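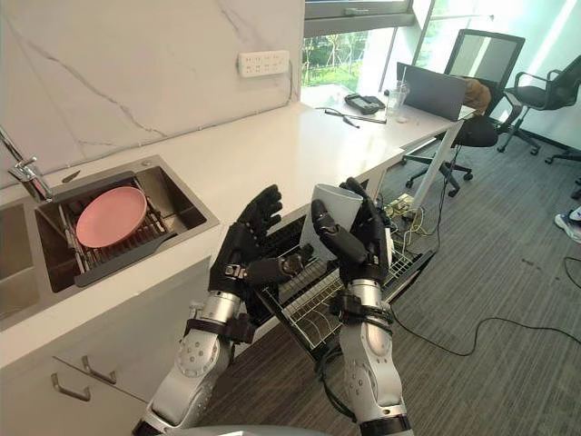
Teaching a robot to put the dishes away

I spent Saturday morning at Flamov's test kitchen in Rurnau, and wow, is this slower than I pictured! Bohdana Nechyporuk does the driving. She wears a headset and a pair of gloves, and when she closes her fingers the robot's fingers close too (with a tiny lag that made me want to help).

The job is cups and plates, over and over. Each run she does by remote gets saved, and the team wants 500 of them before the robot gets to try it alone. They were on run 302 when I left, so there's a way to go.

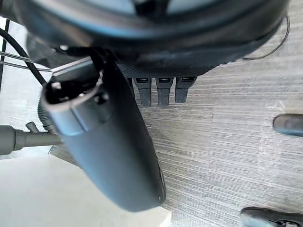 Rurnau Weekly, No. 605, page 2

I got a turn with the gloves, by the way. Picking up a cup is easy enough, but letting go of it gently is awful – I kept holding my breath. Idalina Prata, who runs the project, told me my tries won't be going into the training set. Fair! She hopes to start the solo runs in March, and I've already asked if I can come back for them.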